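The Case for Quieter Public Rooms

Libraries, clinics and council offices are built with great care for the eye and very little for the ear. The Conitz branch library, reopened in April after a long refit, has good light, wide aisles and a reading room in which it is difficult to read. Its hard floor carries every footstep to the far shelves.

Noise is treated as a matter of conduct. Signs ask visitors to lower their voices, and staff are expected to enforce them. Much of the sound in such rooms, however, comes from the building and its equipment, and no sign will reach it.
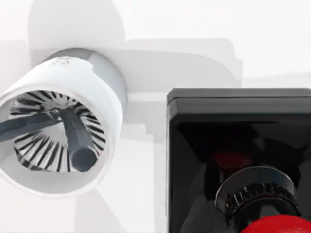 *A ring of fan blades inside a white housing (computer rendering).*

Chia-jung Lo, whose survey of 27 public buildings was presented to the Furkel planning board, found that only four had set any limit on background noise before work began. The remainder dealt with the question after complaints arrived, when ceilings were closed and budgets spent. The board should require a stated limit at the design stage and publish the measured result within a year of opening.
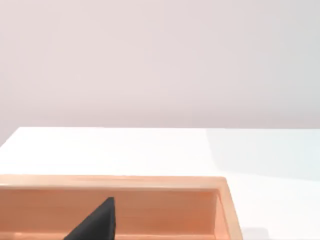 *White tabletop against a pale, plain wall (computer rendering).*

Objections on grounds of cost deserve a fair hearing. Small towns cannot pay for specialist advice on every project. Yet Conitz received 834 written comments in its first season, and nearly half concerned noise. Answering them took staff time, and the panels now proposed will cost more than they would have during the refit. A public room should be fit for the use named on its door.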